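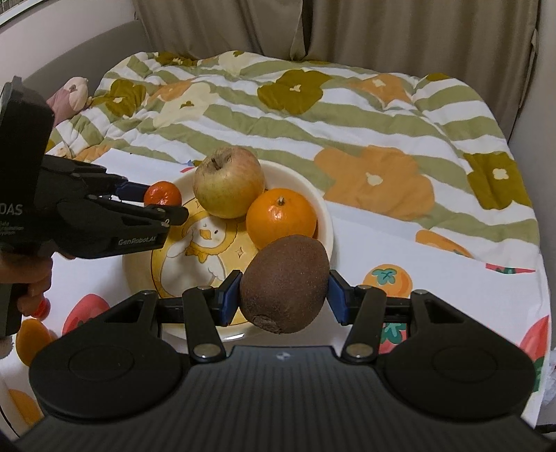 Tiltero Fruit Bowl Set
Student project, Deris robotics club

Summary

Tiltero is a small set of two-handed fruit handling recordings made by members of the Deris club as coursework for the manipulation module. Each episode covers moving fruit into or out of a shallow bowl with a pair of hand-held grippers, one per hand. The set holds 1,041 episodes with a median length of 37 seconds.

Task

The operator is given a start layout and a target layout on a card. Fruit is moved one piece per gripper. Both grippers may be used at once, and handing a piece from one to the other is allowed – these episodes carry the tag "handover".

Objects

Fruit includes apples, oranges, kiwis and small tangerines or mandarins. Sizes and ripeness were not controlled. The bowl is round, cream-white and printed on the inside. Bowls were used on household surfaces, including beds, so the support is soft and not always level.

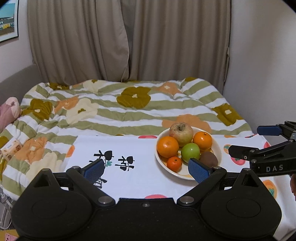 Folder layout

episodes/ – one folder per episode, with left and right video and gripper opening width
cards/ – start and target layouts as text
splits/ – train and test lists
notes.txt – known faults, by episode number

Splits

The test list has 50 episodes. No layout card appears in both lists.

Known limits

Fingertip pads hide part of the fruit during most grasps. Timestamps between left and right video can drift by up to 35 milliseconds; run the Caltero alignment script before pairing them. Drops are kept and tagged "drop". Force was not measured.

Use

Coursework and club use only. Report faults through the club tracker with the episode number in the title.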